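Closing Out a Big Job: Tips for the Household and Workshop

Every long project reaches the stage where it is finished except for the parts that aren't. The builder says two weeks. Write that down in pencil.

I learned most of this when we put up new bleachers behind the Steserville cricket ground. We had 83 items left on the list the day everybody shook hands and went home. The same rules work for a kitchen.

Keep one list. Tape it inside a cupboard door and make people walk to it. Lists on phones breed.

Write each item so a stranger could check it. "Fix gate" will be argued over until spring. "Gate latches without a kick" won't.

Hold back some money. On a $3,000 job I keep $236 until the last hinge is on, an odd figure that makes the contractor think I have a formula. 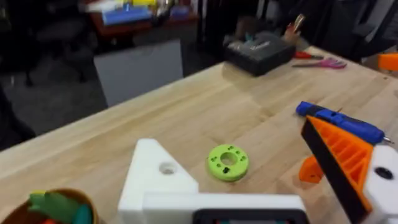
How long should you wait before calling the contractor again?

Give it one week past the date he gave you, then call in the morning, before he has driven to somebody else's house. Have the list in your hand and read him the shortest item first.

Leftover paint goes into small jars, filled near the top, with the room and the color on the lid. "White" is not a color. We own four whites and they dislike each other.

Put the spare bolts in a bag and tie the bag to the thing they came from. A drawer of mystery bolts is a museum.

Sweep before the final walk-through. Sawdust hides scratches, and you would like to find them while the man who made them is still in the driveway.

Borrowed tools go home the same week. I still have a level from the Otero job and cross the street when I see the family.
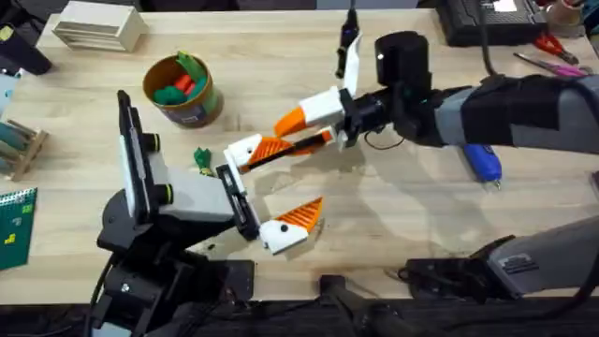
Danica Grgić writes that I'm too soft on the holdback. She keeps a tenth of the price, puts it in the contract before anyone lifts a hammer, and has never had to make a second phone call. She also photographs the water shutoff before the wall is closed up, and I wish I had done that in January.

Hang the shutoff key on a nail next to the valve. Paint the nail red.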